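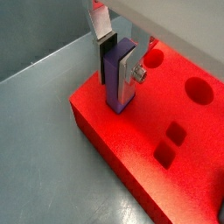

## The Plallent play mat (large, fog gray)

I sell exactly one play mat in my shop, and it's this one. I tried a bunch of others over the years, and most of them ended up rolled in the garage or cut up to line the trunk of my car. The Plallent stayed on my own living room floor through two kids and a very opinionated dog, so when I started the shop it was the first thing I ordered.

It's a single piece of closed-cell foam with a smooth top skin, no puzzle edges. If you've ever spent an evening digging cracker crumbs out of puzzle edges with a toothpick, you already know why I care so much about that! Spills sit on top and you wipe them off with a damp cloth. I've done it with juice, yogurt, finger paint and one full bowl of tomato soup (the soup took two goes).

### Size and feel

The large is 90 inches long and folds in 4 sections, so it slides behind a couch or under a crib when you want your floor back. It's firm. People sometimes expect a gym mat or a mattress topper and write to me a little disappointed, so please read this bit twice: it gives under your knees, but a toddler can stand on it and build on it without everything wobbling. Block towers stay up. Toy cars roll. If you want something squashy for tumbling, the Gelo roll-out is a better pick, and I'm happy to order one in for you, though I don't keep it on the shelf.

The underside has a fine ribbed grip. It holds nicely on wood and tile and pretty well on vinyl. On carpet it tends to creep, especially on the thick fluffy kind, and I haven't found a fix I like. I tried rug tape and it left gunk on both sides, so don't do that.

### Which color?

Fog is the one I keep in stock. There's also Oat, which is a warm cream, and Moss, which is darker than it looks on a screen. Oat shows every sock print. Moss hides everything, including the small toys you are about to step on. Fog sits in the middle and it's what I have at home, so yes, I'm biased.

One of my regulars, Shuk-fan Ko, runs a home daycare and has had Moss down since she opened. She swears by it and thinks I'm wrong about the toys. She also told me the fold lines soften after the first few weeks, and mine did the same. When it's brand new you'll see a slight ridge at each fold. Lay it flat overnight with a few heavy books on the creases and it's mostly gone by morning.

### Cleaning

Warm water and a drop of dish soap does nearly everything. For crayon I use a plain white eraser, and for marker I use rubbing alcohol on a cotton pad (try a corner first, and rinse after). Skip bleach, skip steam mops, and don't put it through a washing machine at a laundromat, which a customer really did ask me about. Prop it on its side to dry so air gets to the bottom.

Keep it out of strong sun if you can. Mine lived by a south window one summer and the strip nearest the glass went a bit yellow. By July you could see the outline of the toy shelf on it.

### How it compares

I get asked about the Jultlow mat a lot. It's a good mat! The patterns are prettier, no argument from me, and it's reversible. It's also thinner, and it scuffed at my place when we dragged a kid-size chair over it. If your little one is still at the lying-around stage and you care most about how the room looks, get the Jultlow and you'll be happy.

The Tsao tiles are the budget choice. They come in a pack of 20, you can fit them around a radiator or a weird corner, and when one gets chewed you swap it out. You do get the seams, though, and I've already told you how I feel about seams.

### Shipping and returns

It ships folded in its own box, which is long and awkward but not heavy. I can carry one up a flight of stairs by myself while complaining. New mats have a faint smell when you open them, so air yours out in a room with a window open for a day or so before you put a baby on it.

If you hate it, tell me within 2 weeks and send it back in the same box. A few crumbs are fine, but please wipe it first. Local folks can pick up from my porch after 4 p.m., just drop me a note so I remember to put one out.

Oat and Moss are special order and take a bit longer, and I'll email you when yours gets here.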